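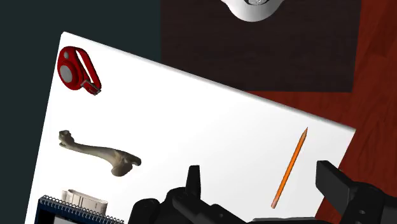
白い板の上に置かれた赤いクリップ式の機器(CG画像)

ジャズ・レーベルのGrileoは1月、ピアニストのアベネゼル・ツェガイェ(Abenezer Tsegaye)の新作「Skultitz」を発売すると発表した。ピアノ、ベース、ドラムスのトリオによる全9曲で、CDと配信のほか、LPを656枚限定でプレスするという。

発表文はこの作品を「ピアノ・トリオの歴史を書き換える一枚」と呼んでいる。同じレーベルは前作「Galanis」のときも、ほぼ同じ言い回しを使っていた。前作は丁寧に作られた佳作ではあったが、歴史のほうは特に書き換わっていない。今回も先行公開の2曲を聴いたかぎりでは、評価を急ぐ理由は見当たらない。

1曲目の「Pirner」は、左手の短い反復の上に右手が少しずつ音を足していく曲で、演奏時間は7分を超える。ツェガイェの音の粒立ちのよさは相変わらずで、弱音の扱いには確かに耳を引かれる。ただ、中盤でドラムスが入ってからの盛り上げ方は前作の終曲とよく似ており、和音の進み方までほとんど重なる。発表文の言う「まったく新しい語法」がどの部分を指すのか、何度か聴き返したがよくわからなかった。

もう1曲のバラードは出来がよい。テーマを弾き終えたあと、ベースに長いソロを渡し、ピアノはその間ほとんど音を出さない。派手な宣伝文句とは縁の遠い、この控えめな演奏をアルバムの看板にしたほうがよかったのではないか。もっとも、宣伝用の映像で使われているのは「Pirner」の盛り上がる部分だけである。

制作期間についても疑問が残る。レーベルは「構想15年」とうたうが、収録曲のうち4曲は前作の発売後のツアーで初めて演奏されたもので、本人も当時の会場で「先週できた曲」と紹介していた。残る曲のなかに古い素材が含まれている可能性はある。それでも、アルバム全体を15年がかりの作品と呼ぶのは無理があるように思える。この点をレーベルに問い合わせたところ、「アーティストの音楽的な歩み全体を指した表現」との回答があった。その数え方でいけば、たいていの中堅演奏家の新作は構想十数年になる。

録音は客席数533のホールで、聴衆を入れずに行われた。レーベルは自然な残響を売りにしているが、先行曲のシンバルには後から加えたような長い響きが付いている。配信用の音源だけの処理なのか、LPでも同じなのかは明らかにされていない。

LPの価格は通常盤のおよそ2倍に設定された。番号入りのジャケットと、本人による短い曲目解説が付く。追加プレスの予定はないとしているが、「Galanis」のLPも同じ説明で売り出され、翌年には色違いの盤が店頭に並んだ。急いで予約するかどうかは、そのことを思い出してから決めても遅くはないだろう。

発売に合わせたツアーは、今のところ欧州の数都市のみが告知されている。ツェガイェの持ち味は、曲の輪郭を毎晩少しずつ崩していくステージのほうによく出る。「Pirner」についても、ライブで聴けば印象が変わるかもしれない。日本公演について、レーベルは「前向きに検討中」としている。前作のときの回答も同じで、公演は実現しなかった。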